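# Why Robots Have Rules

A robot arm is strong, and it does not get tired. It also can't tell a person's hand from a box unless someone has given it a way to do so. People who work with robot arms follow rules for that reason.

Maricel Lumanlan teaches robot safety in Grestport. New helpers learn her first rule before they learn anything else: know how to stop the robot. Many machines have a big emergency stop button, often a red one shaped like a mushroom. The shape makes it easy to hit with your whole palm. You don't have to aim.

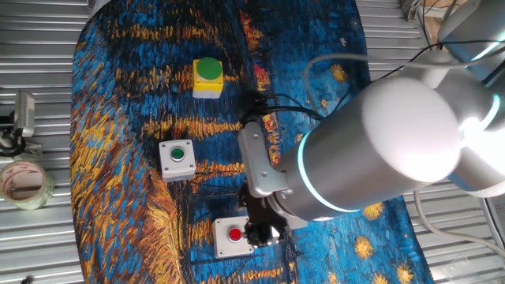 The second rule is about space. Every robot arm has a reach, and the reach is as far as the arm can stretch in any direction. At Maricel's workshop the line on the floor is 121 centimeters from the base of the arm. When the arm is running, people stay behind the line. If you drop a pencil on the wrong side, you leave it there until the arm has been stopped.

## Slow first, fast later

A new job is always tried slowly. Pressing a button sounds easy, but a robot that comes down too far can break the button or bend its own fingers. Toàn Dương, who writes the programs, runs each new one at a low speed at least 40 times. Then he checks his notes and decides if it can go faster.

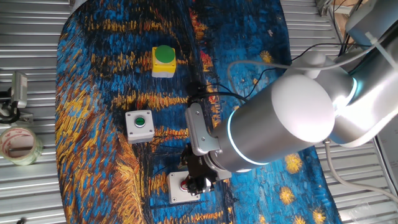 *The gripper is over the lowest of three button boxes. The top box is yellow with a large green button.*

## Look before you start

Robots need checks, just like bikes do. Before the first run on Friday, someone goes through this list:

- Are the bolts tight?
- Are the cables clear of the joints?
- Does the stop button work?
- Is everyone behind the line?

If any answer is no, the arm stays off. The person who checked signs the sheet, and the next person can see who to ask.

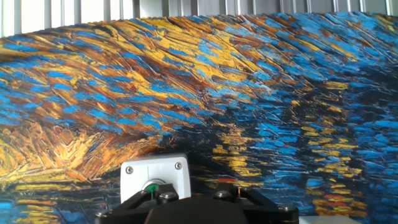
*Bolts on the black gripper mount, seen up close.*

## Words to know

**Gripper:** the part at the end of the arm that works like a hand.

**Joint:** a place where the arm can bend or turn.

**Emergency stop:** a control that stops the machine in a hurry. After it has been used, a person must reset it before the robot can move again.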